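Chapter 7
Small Parts, Open Bins

I learned to sort a workbench from Dinesh Sachdeva, who ran the repair counter at Momden when I was still putting washers in jam jars. I was proud of those jars! They looked terrific lined up on the shelf, and every time I wanted one lousy washer I had to unscrew a lid, tip the lot into my palm and pour the rest back. Dinesh watched me do this for a week, then handed me a plastic bin with a low, sloping front and went off to make his tea.

So this chapter is all about open bins, and where on the table they ought to live. We'll start with a single bin, because you can get most things wrong with just the one (I certainly did), and by section 7.3 we'll be up to a wall rack of 18.

Long, thin pieces get their own section. Tubing, rods, offcuts of hose - anything that won't lie flat has to lean, and once it leans it pokes out over the rim and catches your sleeve. You can trim it, stand it upright or find it a longer bin, and I'll give you my favourite of the three, though my old workmates at Flukden would argue with me until closing time.

Before you read on, clear your own table and put one bin in the middle, a bit back from where your hands go. Pick a light-coloured top if you've got the choice, as dark bits show up much better on it. Leave the labels for now - we'll get to those in Chapter 8, along with my grumbles about masking tape.

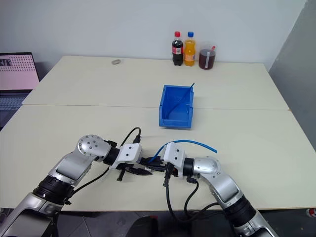
Once your bin's in place, sit down and reach for it a few times with each hand. If your elbow leaves your side, slide the bin closer and try again, then jot down where it ended up. You'll want that note for the first exercise.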